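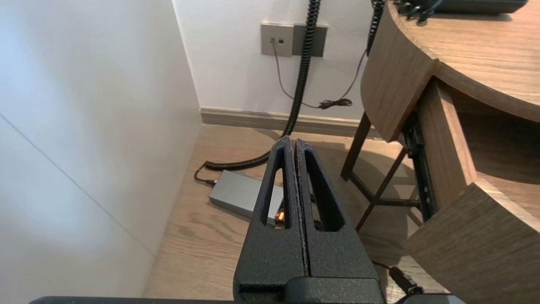
## Cord corner, one month in

February was the month I finally got down on my hands and knees with the cords at home. I'd been putting it off since we moved in, and if you've been reading this newsletter for a while you know I can put things off with real talent. But the vacuum ate the end of a phone cord one night (it made a noise I won't forget) and that was that.

So, the corner. Two white walls, a light brown wood-grain floor, and a gray wall plate with two little square jacks. One has a thin gray cable in it that sags down the wall. Then there are the coiled cords, the black springy kind I grew up twisting around my finger while I talked to my cousins. I love them! I also can't think of anything that picks up dust faster. A coiled cord is basically a bottle brush lying on the floor.

My friend Tetsuya Yoshida came over with a bag of fabric wraps and a lot of opinions. His big one is that you should never start by bundling. Unplug one thing, follow it all the way to its other end with your fingers, put a label on both ends, plug it back in, and only then move on to the next one. I thought this was fussy until I pulled on what I was sure was the desk lamp and the radio went quiet in the next room.

We used 14 labels. The first few are beautifully printed and the rest say things like "big one" and "no idea, leave it." I'll redo them someday.

A few things I learned, in no order at all:

- Coiled cords clean up nicely with a barely damp cloth if you stretch a short section at a time and let it spring back. Unplug them first, please, and let them dry all the way before they go back in.
- If the coils have flipped direction halfway down, hold the cord up by one end and let the other end hang and spin. Mine took three tries.
- Slack in a thin cable should be wound in a big lazy loop. I had been folding mine into tight little knots for years, and Tetsuya made a face.
- Wipe the top of the baseboard while you're down there. Ours is light beige and I'd honestly believed it was a darker color.

For wraps, I tried the Skevard ones (soft, wide, a bit bulky) and the Corkov ones, which are skinnier and come off without a fight. I'm sticking with Corkov behind the desk and saving the Skevards for extension cords in the garage.

Kohei Arai wrote in after last month's issue to ask if he should swap his coiled cords for straight ones. I wouldn't bother, Kohei, unless they're going sticky. A straight one just ends up in a pile, and the coiled ones at least pull themselves back a little when you walk off.

Next month I'm doing the drawer where the spare chargers live. If you've got a trick for sorting them that doesn't involve buying another box, hit reply and tell me, I read all of them!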